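Remness Furnishing Rooms – Paid Help Wanted, May Intake

Do you have opinions about stools? Would you like to be paid, modestly, for having them out loud? Remness is looking for 12 people to help us arrange, rearrange and generally fuss over the bedroom and study pieces in our furnishing rooms in Oveck.

We take in household furniture from people who are moving, downsizing or finally admitting the guest room is a hallway. It leaves us for homes that need it. In between, somebody has to work out what goes with what, whether a person can reach the drawers, and whether a stool with gold leaves all over it can live peacefully beside a plain white desk. (Opinion in the office is split. Voices have been raised.)

You would spend a shift moving small pieces around, filling and emptying shelves, setting up dressing tables, and telling us what you'd change. Nothing heavier than a stool or a box of books. The wardrobes have their own people, and they are very proud.

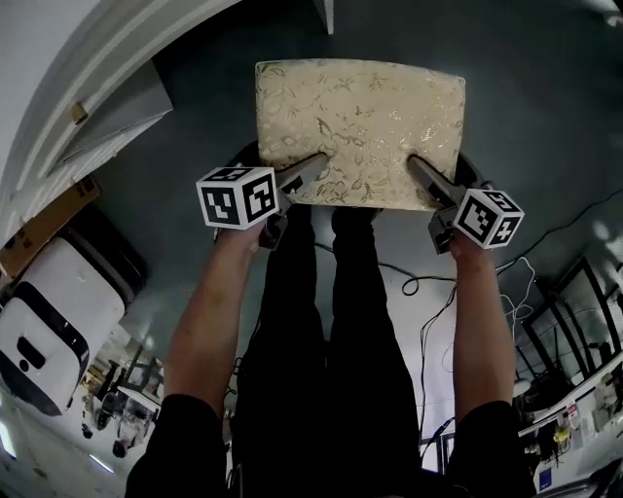
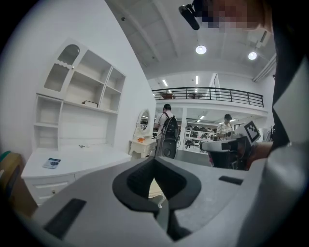
Oveck, May

What the work looks like

Shifts start at 9 a.m. and last four hours, with a break in the middle and coffee that has been described as hot. You'll work in pairs. One of you handles the seating and the soft things, the other takes the shelves, and you swap after the break. At the end you fill in a form of 22 questions, most of which are some version of "would you put up with this at home?" Please write more than "fine." We have a drawer full of "fine."

We pay $150 a shift, by check or bank transfer, within the week. You can sign up for as many as four shifts. Parking is free behind the Mujić bakery, where the smell will cost you more than the parking would have.

Who we want

Anyone over 18 who can stand for a morning and lift a dining chair. No design background needed. If you have one, come anyway, but the word "curate" is discouraged. We'd be especially glad to hear from:

People who live in one room and know what a badly placed mirror can do to it.
People who have moved more than twice in the past few years.
Left-handed people, who have strong feelings about desks and rarely get asked.

Wear closed shoes and something you can kneel in. Leave rings and dangling bracelets at home – brocade snags, and we have run out of ways to hide it.

If you worked a shift with us last fall you can apply again, but new people get first pick of the dates. Sorry, Clumix team. You know we love you.

How to apply

Write to Eluned Howells at the Remness front desk, or drop a note through the door. Tell us your name, which mornings you can do, and about one piece of furniture you regret. Keep it under 1000 words. Last time we forgot to set a limit and received a memoir about a futon.

Eluned answers everyone, usually before noon.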